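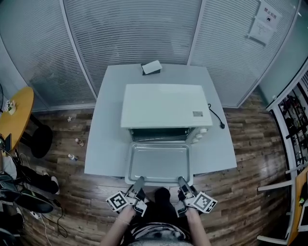 Bar numbers in clarinet part do not match the score

Asked in: Orchestral playing > Parts and editions
Tags: clarinet, bar numbering, repeats, hire sets

Our orchestra is playing a suite in August at the Brekke hall. The score is the Flekel edition. The wind parts are an older hire set, and the clarinet parts were re-entered in Gosent by a previous player. In the second movement my part ends at bar 278 and the score ends at bar 298. The rehearsal letters are in the same places musically and I come out with everyone else when we play straight through. The trouble starts when the conductor calls a bar number. Up to bar 87 I am fine, after that I am in the wrong place. Is there music missing from my part, or is it only the numbering? I would like to sort this out before the next rehearsal.

2 answers

Answer 1 (accepted)

Numbering. If bars were missing you would not arrive with the others.

The gap is 20 bars, so look for a passage of that length with first- and second-time endings, or a written-out repeat. Older parts often print the repeat once with repeat signs, while a score may write it out in full and number every bar. Check bar 87 in your part for a repeat sign. If it is there, the score will have the same music twice from some point before it.

To correct it on paper, add 20 to every number after the repeat and write the new figure at the start of each line in soft pencil. Hire material has to go back clean. Mark the second pass with its own numbers in brackets, above the stave.

In Gosent, select the first bar after the repeat, open the bar number settings and enter the new starting value. Multi-bar rests should be left closed up. Check the cues afterwards, as cue labels typed in by hand do not renumber.
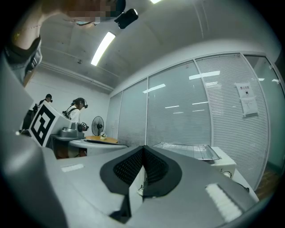
Gripper with marker block, close view

Answer 2

Same thing with the Anis set of parts we used, only it was the horns. We went by letters all season. Ask the conductor to say "five before F" and so on. Works for us.

Comment from the asker: There is a repeat sign at the end of 87. The score writes it out. Renumbered in pencil, thanks.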